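Part-time product tester and bench assistant - small electrical goods

Holleo - Apply by the end of March

Holleo makes cube plugs, extension leads and desk cables for homes and small offices. We are hiring one part-time bench assistant and signing up a small group of paid home testers. Both are open to people with no background in electronics.

About the work

Our plug blocks come in several colors and are meant to be stacked and rearranged by the person using them. Before a new version goes on sale, we want to know how it handles on a normal table with normal clutter. Which way do people turn the blocks? Where do the cables end up? Can a plug be pulled out when there are others on both sides of it? Most of the job is setting up those situations, trying them and writing down the result.

Bench assistant

You will work eight hours a week, split over two afternoons, plus one Saturday each month. You report to Berenice Ponce, who runs the test room.

Your tasks will include:

Laying out blocks and cables to match a written setup sheet
Plugging and unplugging by hand and noting anything stiff, slack or awkward
Coiling, tying and labeling cables after each session
Checking pins, housings and cable ends for marks or damage
Wiping down the tabletop and putting parts back in the right bins
Entering notes in a shared spreadsheet the same day

You need steady hands, good close-up eyesight (glasses are fine) and clear handwriting. You must be able to tell colors apart, as the setup sheets use color names. Some standing is involved and you may be asked to lift boxes of up to 9 kg. All bench work is done with the power off.

Home testers

Home testers receive a box of blocks and cables and use them in place of their usual power strip for six weeks. You fill in a short form once a week and send everything back at the end. We cover postage both ways. You can live in a house, an apartment or a shared place, but you must be over 18 and have the okay of anyone you live with. We are keen to hear from people who work at a kitchen table, or who share one outlet between several devices.

Cables get more attention in our forms than most testers expect. A lead that was neat in the box can be in a knot by the second day, and we want to hear about that too.
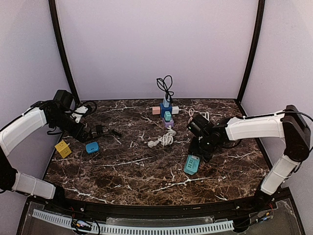
Please don't tidy up before you fill in the form. If a cable keeps sliding behind the table or a block gets in the way of the one next to it, write it down as it is. Short answers are fine - spelling doesn't matter.

Pay and training

The bench assistant is paid by the hour, with paid training in the first two weeks. Home testers get a flat fee when the box and the last form come back. Testers who finish may keep one block of their choice.

How to apply

Send a short email to Cyril Parsons in the Holleo office. Put "Bench" or "Home" and the reference number 318 in the subject line. For the bench job, attach a resume and tell us which afternoons you are free. For home testing, tell us what you have plugged in where you work and how far it is from the outlet.

Bench applicants we want to meet will be asked in for a short practical trial with Berenice. Bring reading glasses if you use them. Questions about access to the building or parking can go to Dalal Rizk at the front desk.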